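Giving up the afternoon coffee

2026-07-20

I've been putting off writing this one because I was fairly sure I'd have caved by the time I finished it. I haven't, so I suppose I'd better get on with it.

For years I had a coffee at three o'clock. It started at my old job in Clarkham, where the mornings were mad and the afternoons went on forever, and by the time I left it was just what three o'clock was for. Then I began working from home and one coffee became two, and then a third one that I told myself was small. I was lying awake past one most nights and blaming the mattress!

It was my friend Kimie Kawaguchi who asked how much I was drinking. I said "not much" and she gave me a look, so I wrote it down for a week. The total was 21 cups. I'm not going to pretend that's shocking (I know people who get through more) but it was a good deal more than I'd have guessed, and nearly all of them were after lunch.

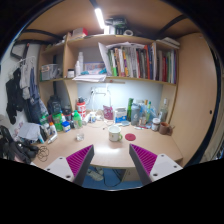

The first fortnight

Days one and two were fine. Day three was horrid. I had a headache that sat behind my left eye and I was rude to a man on the phone about the boiler, which I still feel bad about. By day five it had lifted and I was mostly just bored. That surprised me – I'd expected to miss the taste, and what I missed was getting up, filling the kettle and standing about looking out of the window for a bit.

So I kept the standing about. I still go to the kitchen at three, I just have something else when I get there. Kazuhiro Kaneko, who I used to share an office with, swears by roasted barley tea and posted me a bag of it. It tastes a bit like toast and I've grown very fond of it. Peppermint I can't get on with at all.

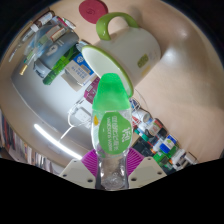 The sleep took longer than I'd hoped. For the first week I was still awake listening to next door's gate, and then one night in the second week I went off before I'd finished my chapter, and it's been like that more often than not ever since. I'm also waking up before the alarm, which my husband finds deeply annoying.

I still have my morning cup and I've no plans to stop. I've moved to a better bag of beans too, now that one bag lasts so much longer, and I drink it sitting down with the radio on. My sister reckons I'll be back to three a day by October when the evenings draw in. She may be right, but I've got most of a bag of barley tea to get through first.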